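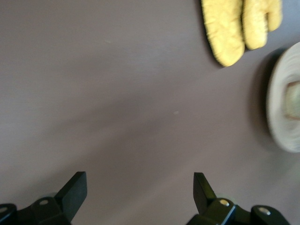 By the time Talha Bajwa had been in Montecinos for three weeks, he had been invited to supper by everyone on his street except the woman who lived directly across from him, and he had begun to mind it more than he wanted to. So when she finally knocked, late one July afternoon, and told him to come over at six and bring nothing, he went out and bought a melon anyway. Her kitchen table was long and gray-brown and nearly bare, with a round off-white plate near one side and something soft and yellow, a bit like a mitt, lying not far from it. He set the melon down in the middle and felt foolish.

"I said nothing," she told him, but she was already hunting for the big knife.

They ate the melon first, before the soup, which his mother would never have allowed, and she talked about the ferry to Wamness, where she had sold tickets for 35 years and met her husband twelve times before he thought to ask her name. Talha told her about his brother, and the apartment, and how quiet the evenings were - more than he had meant to tell anyone.

"You should have knocked," she said.

"So should you."

She considered this for a good long while, and then she got up and gave him the rest of the soup.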